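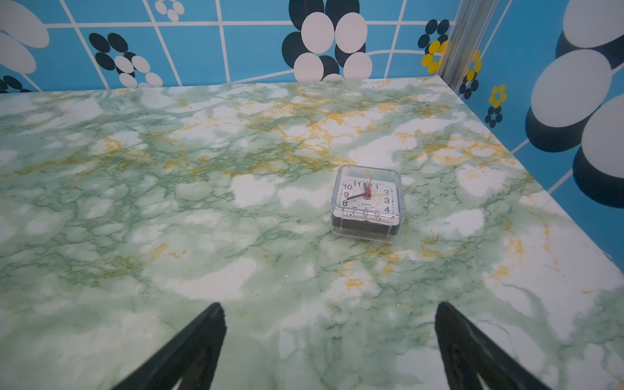

Library in Pelard to open later in the evening from June

The public library in Pelard will stay open until 9 p.m. on four nights a week starting in June, after the town council agreed to pay for the extra staff hours. It now closes at 6.

The change follows a survey of card holders that drew 449 replies. Most people who answered said they worked during the day and could not get to the building before the doors were locked. Parents of high school students made up the next largest group.

"We had people pulling on the handle at ten past six," said Laimutė Liepiņa, the head librarian. "Some of them had driven in from Berell to pick up one book."

The late hours will run for 50 weeks, with a break over the winter holidays. Two part-time clerks will be hired, and the job notices go up this month. The children's room will still close at 6, but the study tables, the computers and the main desk will be open as usual.

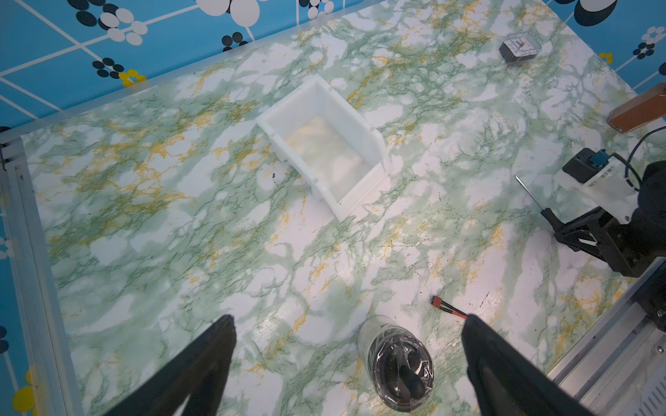 Will card holders have to pay more for the late hours?

Cards stay free for anyone who lives in Pelard. People from outside the town will go on paying the same yearly fee, and the council has said it does not plan to look at that fee again before the trial is over.

Not everyone on the council was in favor. Edgars Priedītis voted against the plan and said the money should have gone to the roof over the reading room, which has leaked for two winters. He asked for a count of evening visitors to be made public every three months — a request the council accepted.

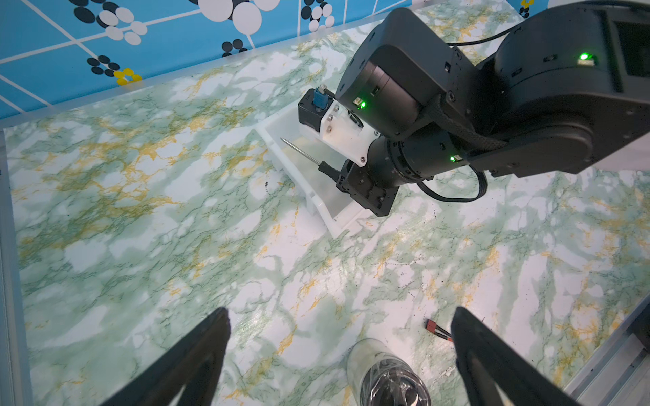
The first count is due in the fall. Liepiņa said the library would need to see 200 visits a week after 6 p.m. to make a good case for keeping the hours.

Bus service is the other open question. The last bus to Kinnear leaves the stop outside the library at 8:20 p.m., well before the new closing time. Hamisi Nyanda, who runs the town's transit office, said a later bus was being looked at but would not be ready by June.

"I can't promise one for this summer," Nyanda said.
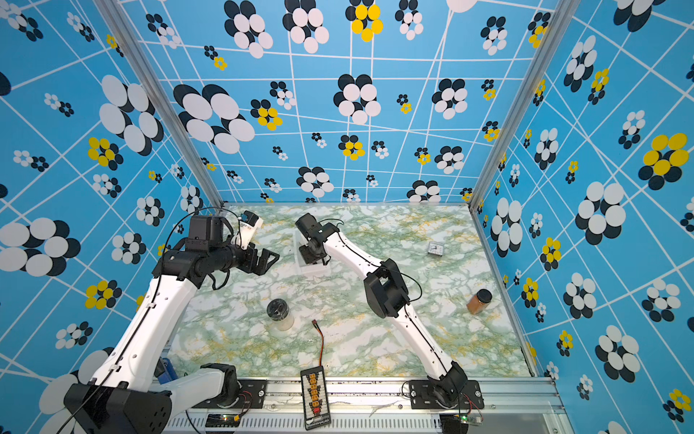
Evening classes will also move into the building. A beginners' English group led by Maham Mengal now meets in the Flelico hall, where the rent went up in the spring. It will have the upstairs room two nights a week at no charge. Mengal said the group has a waiting list and hopes to add a second class.

The book drop on the north side stays open at all hours. Holds can be picked up at the main desk until 8:45 p.m. on late nights.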